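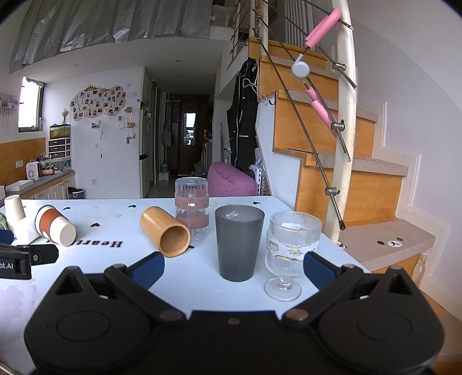 Mirta Sosa had been promising to clear out her mother-in-law's china cabinet ever since the December the old lady moved down to Herdale to be near the water, and she might have gone on promising for years if the floor underneath it hadn't started to sag. It was a big, dark, bossy sort of cabinet, and it had stood in the dining room at Bimalwood through two paint jobs and one flood without anybody daring to shift it an inch. Now a man was coming to look at the joists, and the cabinet had to be empty by supper.

She called Siriporn from next door, who came over in her slippers with a stack of newspapers and a thermos of tea, and the two of them sat down on the rug like girls and began passing things out.

"Your mother-in-law kept everything," said Siriporn, unwrapping a gravy boat.

"She kept everything and used none of it," said Mirta. "We ate off the blue plates for 17 years. I never once saw this gravy boat out of its napkin."

There were soup bowls, and a fish platter as long as a baby, and a great many teacups, the kind with handles too small for a grown finger. (Siriporn tried one anyway and got her pinkie stuck, and they had to use a bit of butter.) And then, on the bottom shelf, way at the back where you had to lie flat on your stomach to reach, there was a cookie tin with a picture of a mountain lake on the lid, and inside the tin were letters.

Mirta knew the handwriting right away. It was her husband's, from before he was her husband, when he was working up at the Pistavlow cannery and had not yet learned to say more than four words together in front of a woman. She had always supposed he couldn't write more than four words either. He had certainly never written any to her.

"Are you going to read them?" asked Siriporn, who very much wanted her to.

"They're to his mother."

"I know who they're to. I'm asking if you're going to read them."

Mirta poured herself some of the tea and thought about it, and then she read one, just the top one, to be polite. It was mostly about socks. It was about a supervisor named Ka-ming Yang who snored so hard that the whole bunkhouse had chipped in to buy him a tent, and about how a can of peaches had come down the line with no peaches in it. And then, near the bottom, squeezed in sideways where he had run out of paper, it said that there was a girl at the bus stop in a yellow raincoat, and that he had let three buses go by on account of her, and did his mother think that was foolish, and please send the gray socks and not the brown.

Mirta read it again. She had hated that raincoat. It had been her sister's first, and it smelled of rubber, and she had given it away the spring they got married without a second thought.

"Well?" said Siriporn.

"It's about socks," said Mirta, and she folded the letter back along its old creases and wiped her nose on the newspaper, which left a smudge of ink across her lip that she didn't find until bedtime.

When he came home that evening the cabinet stood bare against the wall and the good china was all over the dining table, so there was no place to put the blue plates. Mirta had set out the ones with the gold rim instead, and filled the gravy boat, though it was only meatloaf. He looked at it for some time, with his hat still in his hand.

"Somebody coming?" he said.

"No," said Mirta. "Sit down before it gets cold. Did you take the early bus?"

"Missed it," he said, and reached for the gravy.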